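Gralix grasping data - progress report for January
Prepared by Bo-ram Yeom for the Pitness fund

Collection restarted in the first week of the month after the wrist cabling was rerouted. We now hold 1,555 labelled grasp attempts, of which 304 were added in January. The target for the month was 300.

Two changes to the method. Objects are now swapped after every 100 attempts, because the model was learning the set we had and doing poorly on anything new. We also log failed grasps in full - previously the record stopped when the fingers closed on nothing, and Erard asked for the whole motion.

Labelling is behind. Bae has cleared the December backlog but January's attempts have only had a first pass. Spending is within budget, apart from replacement finger pads.

The current mix puts clear packaging next to solid items such as a stapler, a can and a toy dinosaur.
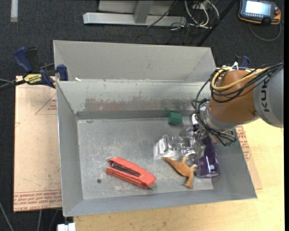
Will the extra failures slow down training?
Training time goes up by 2 hours per run, which we can absorb overnight.

Next month we will finish the labelling and send Erard a first held-out test set.

Gralix project office - contact Bo-ram Yeom - Back to top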